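The funicular at Clistville, and why I went up it four times

I'd been promising myself a proper go on the Clistville cliff railway for years, and last November I finally got round to it. I say cliff railway, my gran said cliff lift, and the sign at the bottom says funicular, so take your pick.
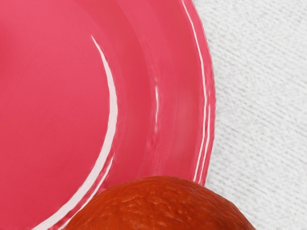

My gran lived in Vemthorpe, two stops along the coast, and when we stayed with her in the summer holidays the lift was the thing my brother and I saved our pocket money for. You could walk up, of course. There are 198 steps cut into the cliff beside the track, and my grandad insisted they were good for us, but going up by steps felt like a punishment and going up by lift felt like flying. The car gave a little jerk when it set off, everybody grabbed the rail and laughed, and then the beach just sank away underneath you.

It still does the jerk! I was so pleased. I'd been worried they would have smoothed it out when the cars were done up, but no, there it was, and a small boy opposite me said "whoa" in exactly the right way.

I got there at half past nine in the morning, far too early, and had a wander along the front first. The tide was right out and the sand had that hard ribbed look that hurts your feet in summer. Most of the kiosks were shut for the winter. The tea hut by the slipway was open, though, and I had a bacon roll and a very strong tea on the sea wall with my hood up, quite happy.

The man working the lift that day was Hrvoje Georgiev, and if you ever get the chance to ride with him, do. He came to Clistville for one season, loved it and stayed. He let me stand at the front on the way up and told me how the two cars balance each other, one coming down as the other goes up, so the motor only has to deal with the difference. I must have known that as a child because Grandad would certainly have told me, but I'd forgotten it completely. The track is 156 feet long from gate to gate, which seems tiny written down. It felt like a mile when I was seven.

He also showed me the old ticket machine in the top station. It was made by a firm called Hubáček and it's a lovely thing, all brass handle and clunk. It doesn't get used now but he cranked it for me, and out came a ticket with the number 3739 on it in purple ink. I have it here on my desk, tucked into the corner of the monitor. I'm not giving it back.

From the top you look straight across the bay to Vemthorpe. On a clear day you can pick out the church and the row of white houses on the harbour, and Gran's is the one behind with the crooked chimney. I stood there for ages. It was blowing hard by then and my eyes were streaming, and a couple with a spaniel asked if I was all right - I was, I was having a wonderful time.

So I went down, and up again, and down, and up. Four trips up altogether, and I walked the steps down on the last one for Grandad's sake. There's a bench halfway with a view of the wheels as the cars pass, and I'd recommend it to anyone who likes that sort of thing. My knees complained on the bottom flight.

Lunch was at the Liro, the café in the old lifeboat shed. I remember it as the place with the knickerbocker glories, and I'd half hoped they would still do them, but it's more soup and toasties these days. The leek and potato was excellent. They've kept the big doors, and when the sun came out the whole place lit up and steamed slightly, coats and all.

If you fancy it, the lift runs every 30 minutes in winter, or sooner if Hrvoje sees you waiting. Take cash, they don't always have a signal for cards. And sit on the left going up, because you get the sea the whole way.

I'm hoping to go back in the spring with my brother. He claims he always beat me to the top by running up the steps while I took the lift. I don't remember it like that at all, and I've told him we'll be having a rematch.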